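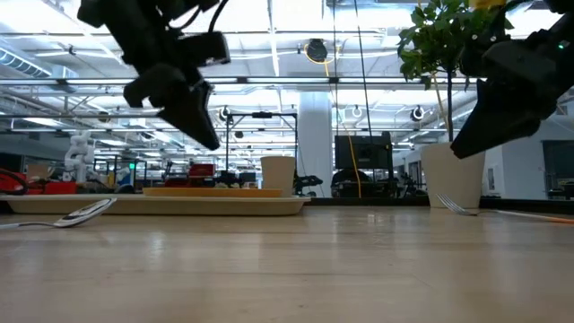 Notas para la charla. Ficción de época y adopciones: qué nos cuenta «Clarnell» y qué se calla
Ponente: Clementina Brandão. Modera: Shirley Gill.

Comprobar el sonido antes de empezar. El fragmento del capítulo seis va sin subtítulos; leer yo la traducción.

Apertura

Saludar, dar las gracias a Shirley y entrar directamente en el tema. Preguntar quién ha visto la segunda temporada. Si hay pocas manos, resumir el argumento: una maternidad de provincias en los años cincuenta, dos matronas, una directora que manda mucho y una chica soltera, Ida, que llega embarazada de siete meses. En el capítulo seis firma un papel que no ha leído y su hijo sale por la puerta de atrás con otra familia.

Avisar de que voy a contar el final de la temporada. Avisar también de que se habla de separaciones de madres e hijos, por si alguien prefiere salir un rato.

Lo que voy a decir es mi opinión como espectadora y como persona que ha trabajado en archivos. No hablo en nombre de la productora ni de ninguna asociación.

Primera parte. La firma

Poner el fragmento. Dura poco más de dos minutos. No hablar encima.

Después, tres cosas sobre la escena. La directora no grita ni amenaza. Habla de la habitación alquilada, del sueldo de Ida y de lo que dirán en el pueblo. Todo lo que dice es cierto y por eso la presión funciona. La matrona joven está presente y no interviene. El guion la deja de pie junto a la ventana durante toda la conversación, y al acabar el capítulo es ella quien llora, no Ida. A mí esto me molestó la primera vez y me sigue molestando. La cámara se va con quien mira.

Leer la frase de Ida: «¿Y si el año que viene tengo trabajo?». Pausa. En la serie queda sin respuesta.

Segunda parte. El archivo de Braturitz

Pasar la diapositiva del índice. Explicar de dónde sale el material: el fondo de la antigua maternidad de Braturitz, que Oľga Holub ordenó y describió. Contiene 1.650 cartas, casi todas de madres que escribieron después del parto. Hay además 28 entrevistas grabadas más tarde, que hizo Alina Enache.

Decir con claridad que una parte de las cartas no se puede consultar todavía. Lo que cito tiene permiso de las familias.

Puntos que conviene no saltarse:
– Muchas cartas preguntan por el plazo para cambiar de idea. La respuesta, cuando la hay, es un impreso.
– Varias mujeres volvieron en persona. En «Clarnell» ninguna vuelve.
– Casi ninguna usa la palabra «renuncia». Escriben «lo dejé allí» o «se lo quedaron».
– Las hermanas y las abuelas aparecen mucho más de lo que yo esperaba. La serie las reduce a una tía que cierra la puerta. 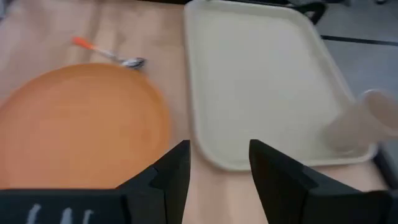

Plato naranja, cuchara y bandeja sobre la mesa.

Leer la carta de la costurera, solo el segundo párrafo. Despacio. Si voy mal de tiempo, quitar la del tren y dejar esta.

Tercera parte. ¿Le pedimos demasiado a una serie?

Aquí suele haber discusión, así que presentar bien la objeción. Sivaprasad Poduval la formula mejor que yo en su artículo sobre melodrama: una serie de domingo por la noche no es un archivo, y si el público se queda porque la matrona es simpática, al menos se queda. Tiene parte de razón. Después del capítulo seis, el foro de la serie recibió hasta 2.000 mensajes en un fin de semana, y bastantes eran de personas que contaban su propio caso. Eso no lo consigue una publicación académica.

Mi respuesta: una cosa es simplificar y otra elegir siempre el mismo punto de vista. En las dos temporadas, los capítulos sobre embarazos difíciles terminan con el personal sanitario tomando el té. La paciente ya se ha ido. 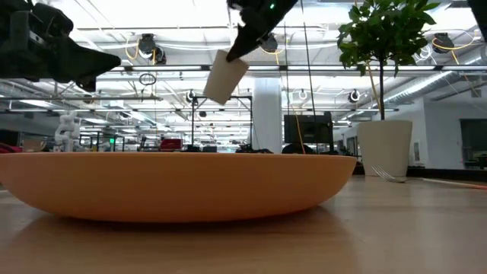
Y cuando la paciente se va, el problema parece cosa de aquella época, de aquella directora. El espectador apaga la televisión con la idea de que hoy no firmaría nadie un papel así. Yo prefiero que salga con la pregunta de Ida, que es una pregunta sobre dinero: alquiler, sueldo, quién cuida al niño por la mañana. Mencionar que en varios debates actuales se vuelve a hablar de la adopción como salida sencilla, sin hablar de nada de lo anterior. No entrar en partidos ni en países concretos. Si preguntan, contestar en el turno de palabra.

Comparar brevemente con «Sernon», que es peor serie en casi todo. Los diálogos son flojos y los decorados se ven baratos. Pero dedica un capítulo entero a una mujer que vuelve diez años después a pedir un expediente y se pasa cuarenta minutos en una sala de espera. Recomendarla con esa advertencia.

Turno de palabra

Preguntas que ya me han hecho otras veces:
¿Se basó «Clarnell» en Braturitz? No me consta. Los guionistas no citan fuentes.
¿Dónde se escuchan las entrevistas? En sala, con cita previa. No están en línea.
¿Habrá tercera temporada? No lo sé.

Shirley avisa cuando falten cinco minutos. Recoger las fotocopias de las cartas al salir.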